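Skilow Kitchen Set: Pre-Collection Check, Simulated Scenes
Station 2, February
Checked by: Gwilym Howells
Second check: Atieno Simiyu

1. Scene loads without errors. OK
2. Random seed written to the episode log. OK
3. Joint limits match the current arm file. OK
Comment: the old file was still in the Dallow folder. Moved it to archive.
4. Objects at rest before recording starts. OK after fix
Comment: settle time was 12 steps, raised to 18. Two runs had started with a bottle still rocking.
5. Emergency stop key ends the episode and marks it failed. OK
6. Operator can reset without closing the viewer. NOT OK
Comment: works from the menu, not from the pedal. Darius Zamfir has the ticket.
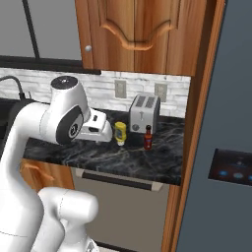 Start poses need a closer look before the next batch. The rule is that the gripper must be clear of every object at step zero, and the written task must name one object only. With the mustard bottle standing just off the gripper tip, check the clearance by number and not by eye. The hot sauce in front of the toaster is close enough to it that I would log any toaster contact as a separate event.

7. Task text matches the objects loaded. OK
8. Failed episodes kept, labeled, and left out of the training split. PARTLY
Comment: 23 episodes had no label. Ivar Tangen is going through them by hand.
9. Disk space for a full shift. OK

Hold collection until item 6 is closed. Recheck item 8 at the same time.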